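Brudley's Big White Cabinet Finds a New Home

24 Mar 2020

Well, the cabinet is in! If you've been following along since October you'll know I've gone on about this thing more than is good for anyone, so I'll try to keep it short.

The Flovgate reading room has needed somewhere to put its stuff for ages. Board games, tea cups, the sheet music, that box of odd candles. We looked at built-ins first and the quote came back at $800 just for the carpentry, with no doors, so that was that. Then the Krawczyk furniture store over in Brudley announced it was clearing its back floor, and there was this white cabinet and shelving unit at the end of a row with an orange sticker on it. I walked past it 3 times before I asked. It was $38! I think they just wanted the floor space.

Getting it up the stairs was a whole afternoon and I don't want to talk about the landing. We took the shelves out first, wrapped the glass in two quilts and went very slowly (my shoulder still knows about it).

What sold me was the shape. All the edges are rounded, so no more bruised hips when you squeeze by, and the glass is that ribbed kind that lets the light through but blurs whatever's behind it. Perfect for people like me who own a lot of cups that don't match. 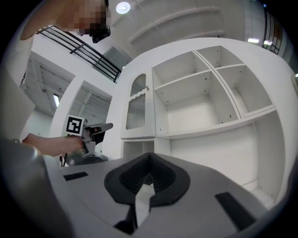
The white cabinet at Flovgate, with its narrow arched door and ribbed glass.

Next job is deciding what goes where. I'm voting for cups behind the glass and games on the open shelves, and I know the music people have other ideas. If you have shelf liner going spare, or a pretty bowl for the top, drop it off at the Istik counter downstairs and put "cabinet" on the bag. No more candles, please, we're good for candles.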